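Ticket 700 -- Nukadero Robotics Club
Subject: Gripper drops mug, club drops standards
Priority: 2 (was 1, then we found the biscuits)
Opened: August 29, 2021

Hand-held gripper closes fine with nothing in it. On the teal mug it grabs the body, thinks it over and lets go. Tisus logger reports no fault, as it has all term. Swapped the battery. Swapped it back.

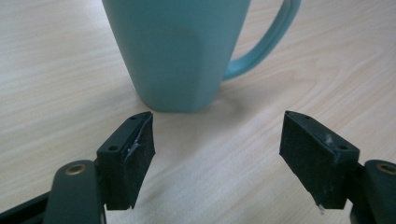 Fingers open, mug between them. Note white bits on the pads.

Checked finger screws -- all snug. Pads are worn and the left one has a ragged edge. Suspect the foam is sliding on its glue under load. Going for the handle works, but the Conell Cup rules say body grasp only.

Action: strip both pads, clean off the old adhesive, refit with the Peeters foam. Retest before anyone touches the code again.

Status: waiting on foam. Mug unharmed.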